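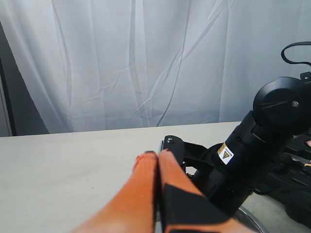
The Brivon arm with its two orange fingers almost closed.

Pidar bench arm, chore package

Keogh lists the Brivon for workshops that want a machine to put tools away and tidy a bench. We carry it, and we will sell you one, but please read this page before you order.

The brochure says "ready for everyday chores." We would not go that far. Prasert Intarasuk ran 462 pick-and-return attempts with hand tools in our shop, and 234 of them finished without a person stepping in. A new hire who did that would not last the week. 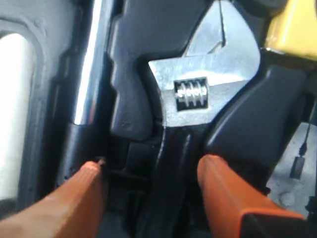 Pleseck, February 8, 2020

An adjustable wrench in a molded holder is a fair test. The head is shiny, the handle is dark, and the fingers have to come in on both sides of it with the holder close by. Reaching the handle is one job – pulling the tool out straight and putting it back is another, and that second job is where most of our failures came from.

Laundry, dishes and sweeping are not supported. Saoirse Ó Riain tried folding shop rags and gave up after 70 tries.

Price: 3000, arm and fingers. Holders sold separately.
Good for: teaching, testing, patient owners.
Not for: unattended work of any kind.
Questions about returns go to Liam Mulligan at the parts counter.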